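Odine Tabletop Arm Kit
Designed and packed at the Gurnarbridge shared workshop, Mornville

The Odine is a small arm for people who have always wanted to automate a household chore and have a few evenings to lose to it. You get the arm mount, the gripper bracket, the cable set, the printed marker sheets and the Maurya control board, which runs the whole business and beeps when it is unhappy. It beeps a fair amount in the first week.

You supply a table, a wall socket and some patience. The box weighs 24 pounds, so lift with your knees or with a friend.

What the kit likes to work on: dishes, mostly. Shanti Tiwari wrote the first program for it after losing a long argument about whose turn it was, and the dish routines are still the best part of the software.

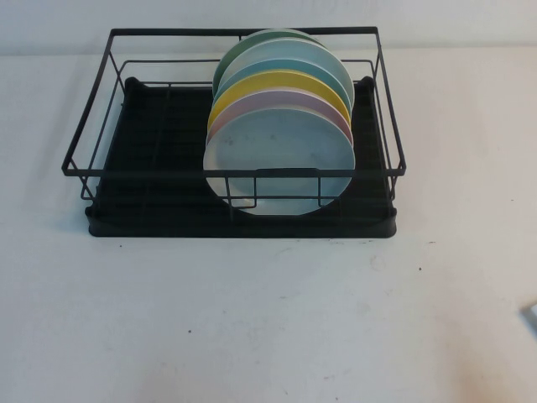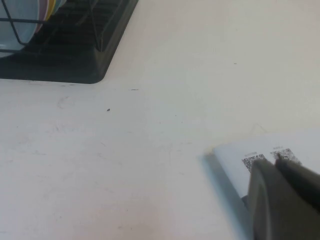 Plates in the rack at the Gurnarbridge bench.
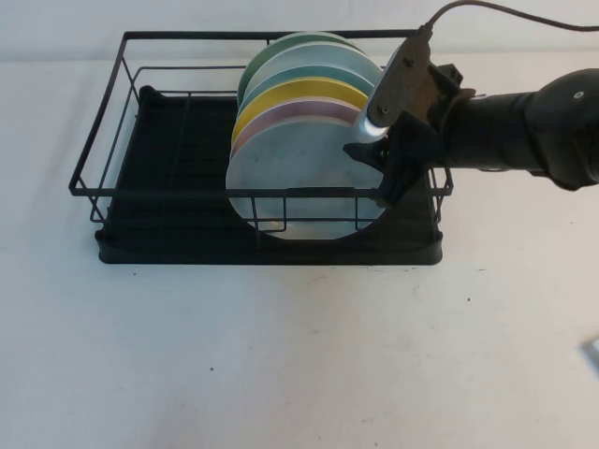
The gripper bracket is the part people write to us about, so a few words on fitting it. It bolts to the top of the gripper, and the bolts go in finger-tight until you have checked the reach. Do this with the arm stretched out over whatever you plan to work on. With a row of plates you want the fingers to come in at the rim, the way they do at the right side of the light blue one in front, and you want the bracket to stay clear of everything behind it. Leave slack in the cable off the top of the bracket, more than looks tidy. Then tighten the bolts, run the slow cycle and keep your hand near the stop button. Shanti keeps hers on it.

Use plates you aren't fond of. Round ones with a plain rim are easiest, and a different color for each makes it much simpler to see which one your program has picked on. Square plates are supported in the sense that we will answer your email.

Leave the marker sheet flat on the table and don't slide it around between runs. If it gets moved, calibrate again. If you think it might have been moved, it has been moved.

In the box
Arm mount and bench clamp
Gripper bracket with bolts and 2 spares
Maurya control board and power supply
Cable set
Printed marker sheets
Build guide, with Shanti's corrections in the margins

Not in the box
Arm, gripper, rack, plates, replacement plates

Questions we get

Will it wash them? No. The Odine moves dishes from one place to another, which is where we suggest starting.

Is it faster than doing it by hand? No again. Our longest test ran 2,000 pick cycles, and a teenager could have beaten it on every one of them, if a teenager could have been found.

Can I see one running? Yes, come by the workshop in the evening. Ring the bell twice, as the first ring only works in dry weather.

Price is $324, pickup in Mornville or shipped. The next batch goes out in August. Leave your name at the front desk if you want one held, and write it clearly.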